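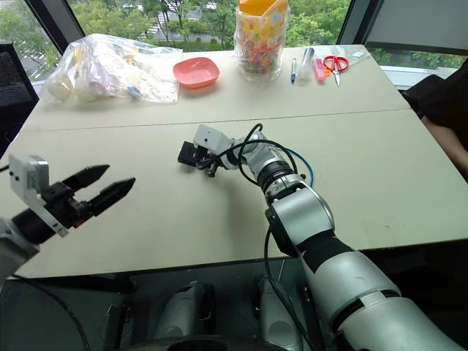
Figure 1. Two-arm workstation with items set out along the back edge of the table.

3.2 Work at the station

The packing room at Zuterari prepares mixed welcome bags for conference organisers. Before the change, all sorting and filling was done by hand at long benches, by a team of five. The order sheet was printed each morning and clipped to the bench. In December the firm brought in a two-arm station from Wilutier, and our group was given access to the room for 11 working days.

The items are of mixed shape and stiffness: pens, highlighters, scissors, small bottles, jars of sweets, bowls and filled plastic bags. Figure 1 shows a typical spread. Each arm carries a black gripper. The left one is a two-finger parallel type, which suits pens and markers lying apart from each other. Clear packaging was the main source of trouble in our log, as the outline of a crumpled bag changes each time it is put down.

3.3 Method

We logged 236 picks over the visit. For each pick we noted the item, the arm used, the result and whether a member of staff had to step in. A pick was marked as failed if the item was dropped, missed or put in the wrong place. Short interviews were held at the end of the shift with Valentina Cabral and Jailson Mendonça, who share the station, and with the shift lead, Érica Fagundes. Interview notes were read back to each person before use.

3.4 Changes to tasks

The job title of the two operators is unchanged but the content of the work is different. Before, a packer walked to the shelves, collected items and filled bags. Now the operator sets out the items, starts the cycle, watches, and clears faults. Walking has gone down and standing has gone up. Cabral reported less strain in the wrists and more in the lower back. Mendonça said that the hardest part was waiting, and that he found it difficult to judge when to step in and when to let the arm try again.

Laying out items was not part of the written job description at the time of our visit. It takes about 2 minutes per batch and was not counted in the output target. Fagundes has asked for it to be added.

Talk between packers has also dropped. At the old benches they faced one another; at the station one person works to the side of the table and the other is usually at the shelves. Both operators raised this without being asked.

3.5 Limits

The sample is small and covers one room. Both operators had volunteered for the station, so their views may be more positive than those of the other three packers, who were not interviewed. Output figures from before the change were kept on paper and have gaps. A comparison with the Camargo site was planned but access was not granted in time.

Section 4 deals with training and the revised fault sheet.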